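Production Diary: The Road to Kurkovport
Entry for 27/09/2024

The Ornent press office records that the second series of the harbor drama Kurkovport received its premiere date this morning. The first episode will be released in June on the Dorkix service, with two episodes on opening night and one each week after that. The announcement went out at nine, and the cast were told the evening before.

Ticket requests for the preview screening opened at noon. The hall holds 689 guests. By the close of business the office had received 1,154 requests, and a ballot will be held. Holders of press passes are not part of the ballot and should write to the office directly.

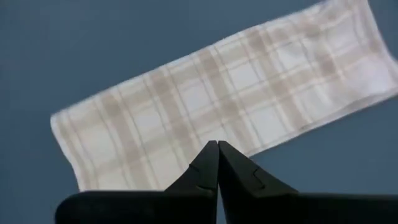
Wardrobe and Set

The wardrobe department completed its fittings for the boarding house episodes. Costumes from the first series have been cleaned, labeled and returned to the rails, except for the captain's coat, which remains on loan to the Dorkix lobby display. A replacement button is still being sought.

The kitchen set was approved with two changes. The window will be moved to the left wall, and the stove will be painted a darker green.

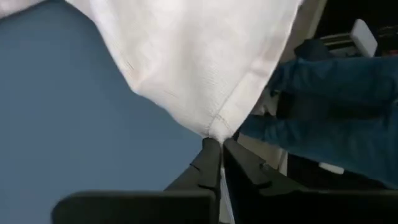 Filming of the laundry episode has been moved to the second studio, where the ceiling is high enough for the drying lines. The director has asked that all linens on the lines be plain white with a stitched hem, of the kind shown, and that no printed fabric be used in the wide shots. The script calls for the sheets to hide the smuggler until the final minute, and the lighting crew will need a full day to test the shadows. The call sheet will be issued on Monday.

Music for the series was delivered in rough form by the Głowacki studio. The main theme is shorter than before and now opens with the accordion. The office has agreed to press 1,000 copies of the soundtrack on vinyl, to be sold at the preview and by mail.
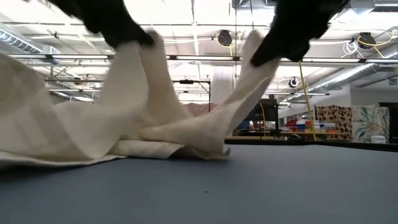

Posted by: Ornent Press Office
Filed under: Television, Production Diary

The afternoon was given to the trailer. Two versions were shown to the Dorkix team, who preferred the longer one but requested that the storm be kept out of it. A new cut is due by the end of next week. The poster remains under review, and the title lettering will be made larger.

Requests for interviews with the cast should be held until the ballot has closed.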